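This site uses cookies to remember your preferences. By continuing to browse you accept our cookie policy. Accept | Manage settings

Laboratory diary, Kisar group
3/14/20

The morning was given to the written protocol for the Trellov comparison. The question remains the one set at the start of the month: whether a grasp planner trained only on single objects can be used in a shared bin without retraining. Both methods receive the same arrangement of objects and the same limit on attempts. The baseline picks the highest-scoring grasp. The Kotian method lowers the score of any grasp whose approach path passes close to a neighboring object or a bin wall.

It was agreed that a failed grasp and a disturbed neighbor must be entered in separate columns. The Zirkatby log sheets had combined them, and 11 entries could not be assigned to either cause when they were reviewed. Those entries are now excluded from the analysis, and the exclusion is stated in the draft.

Bottles continue to be the most useful test items. A bottle on its side can roll when a finger touches it off center, and a clear one is difficult for the depth sensor. Trigger sprayers raise a separate problem, as the planner tends to treat the head and the body as two objects. These cases are to be reported by category and not folded into one average.

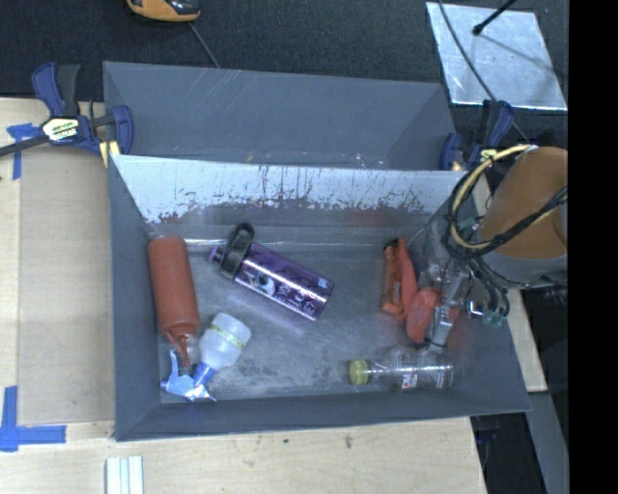 With 400 attempts recorded across the two methods, the Kotian scoring shows fewer disturbed neighbors than the baseline. The gain is clear in the middle of the bin and weak along the walls, where the penalty leaves few grasps to choose from. In two arrangements the method declined every candidate and stopped. The draft had counted these as neutral outcomes. After discussion they were changed to failures — a planner that will not act has not cleared the bin.

The afternoon was spent on the results section. The claim in the abstract has been narrowed to rigid and nearly rigid objects. Soft items will be described in the limits section, with no figure attached until the wall penalty has been examined by itself.

Remaining for March: repeat the wall cases with a reduced penalty, check the category labels against the log, and send the revised tables to the Trellov office.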